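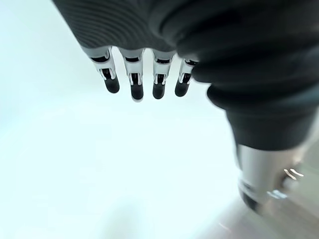 Sonomau four-finger hand: two months of collecting demos

I bought the Sonomau in October to gather examples for a pick-and-place policy, and it's had a proper workout. We're up to 989 demonstrations on it now, mostly mugs, sponges and the odd tangled charging cable (never again!).

First, the good stuff. The black fingertips are lovely. They grip smooth plastic without me having to squeeze hard on the glove, and my demos got a lot cleaner once I trusted them. The silver finger joints have stayed tight too, and the dark sleeve over the hand wipes down easily — handy if you snack while you teleoperate, which I do.

The wrist camera view is where I got grumpy. My bench is white and so is my lamp, and with auto exposure on, everything past the fingers just blows out. I lost most of a Thursday's recordings to that before I locked the exposure and threw a grey mat down. The sleeve also bunches into fat folds by the wrist, so you give up a bit of the view on that side. I left it like that and the policy coped fine, but keep it the same in every session or you'll be teaching it two different robots.

The recording software is okay. Episodes save quickly, and you can bin a bad one with the foot pedal. Relabelling is painful, though. Feven Lencho wrote a little script that pulls everything into Nivwood for sorting, and I'd be lost without it.

At $800 it's dearer than the Prondonau gripper, which I got for $395 and still use for boxes. If you only need open and close, save your money. For anything with a handle I'd go the Sonomau again.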